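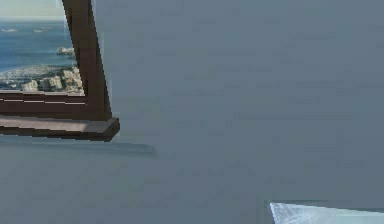
Writing Short Fiction, Evening Section
Clelholm Adult Classes
Notes for week 3: Rooms and what to do with them

Posted Sun 1 September

Hi everybody. These are my notes for Tuesday plus the stuff I ran out of time for last week, so they're a bit of a patchwork. Read them before class if you can. If you can't, come anyway and bring the homework.

Leftovers from week 2

We were talking about how long a scene can go before the reader needs to know where they are. I said "by the end of the first paragraph" and several of you argued with me, and I've been thinking about it all week (in the car, mostly). I still think it's a good rule for a first draft. You can break it later, when you know what you're hiding and why you want it hidden. A lot of floaty openings I read are floaty by accident. The writer can see the kitchen perfectly well and forgot to let the rest of us in!

One word can do it. "Upstairs" does it. "On the ferry" does it. You don't need the wallpaper.

Also left over: somebody asked whether a title can carry the setting. Yes. If your story is called "The Laundromat on Xenos Street," I already know where I am and you've saved yourself a sentence.

Describing a room through somebody

Okay, the main thing. When I started writing I described rooms the way a real estate listing does. Size, windows, color, furniture, working clockwise from the door. I had a story set in a boarding house in a town I called Fasmont, and the first draft spent 400 words on the parlor before a human being showed up. My teacher drew one long line down the margin and wrote "who's looking?" at the bottom of it.

I've stolen that question and I use it on everything.

Who's looking changes what gets seen. A plumber walks into a bathroom and looks under the sink. A kid looks at the height of the shelf where the cookies are. Someone who used to live in the house notices what got moved, and probably can't stop noticing. Somebody waiting for bad news might read the same notice on the wall six times and not be able to tell you a word of it afterward.

So before you write the room, write one line for yourself at the top of the page: what does this person want in the next five minutes? Then describe only what they'd run into while wanting it. You can throw the line away later. I usually forget to and it ends up in the draft I send out, which is embarrassing, so maybe put it in brackets.

Things I see a lot

The inventory. A chair, a table, a lamp, another chair. If I could shuffle the list and nothing would change, cut it down to the one item that somebody touches.

The mood sticker. "The room felt sad." Maybe it did! But let the person in it do something a little off, like straighten a rug that's already straight, and I'll get there by myself.

The mirror. You know the one. Please no mirrors until January.

Weather through the window as a way of not starting. I do this one constantly. My last story had rain in it for a page and a half before the phone rang. The phone should have rung.

Empty rooms

This is the part I'm most excited about, and I didn't leave enough time for it. A bare room is harder to write than a full one and I think it's better practice. You can't lean on the furniture. What you've got is light, floor, sound, distance to the door, and whatever your person brings in with them.

Try thinking about distance. How many steps to the door is a boring fact until somebody wants to leave, and then it's the only fact in the room. Same with sound. Carpet lets people come up behind you. Floorboards give everybody away.

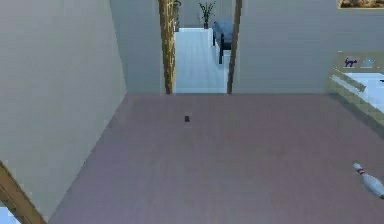
Fotini Nikolaidis wrote back to an early version of these notes that she doesn't buy any of this business about wants. She says that when she walks into a strange room she takes in the whole thing at once, whether she wants anything or not, and that a story that only shows her the useful bits feels like looking through a straw. She'd rather have the lamp and both chairs.

I love this and I don't have a perfect answer. Two thoughts. First, she's right that real looking is greedy. We grab everything. But reading is one word after another, so you're always choosing an order, even if you keep all of it. Second, the straw problem is real, and you fix it by letting in one thing your person has no use for. One stray detail opens the room right up. So keep a chair, Fotini. Maybe argue with me about the second one in class.

The reading

"Lollach" is in your packet. It's 1,180 words long and the whole thing happens in one room with two brothers and a suitcase. Read it once for fun. Then go through with a pencil and mark every physical detail, and next to each one write B or T for which brother is noticing it (B for the big one, T for the tall one, you'll see). There's one on the second page I've never been able to assign to either of them, and I want to know what you think.

If you have the older packet, the story starts on page 89.

Homework

Write a room you know well from the point of view of someone who has never been in it and is in a hurry. Set a timer for 40 minutes and stop when it goes off, even in the middle of a word. Don't fix it up. Bring two copies, one to read from and one for your partner to scribble on.

Parking behind the building is closed again this week, so use the lot by the library. The side door sticks, give it a good pull.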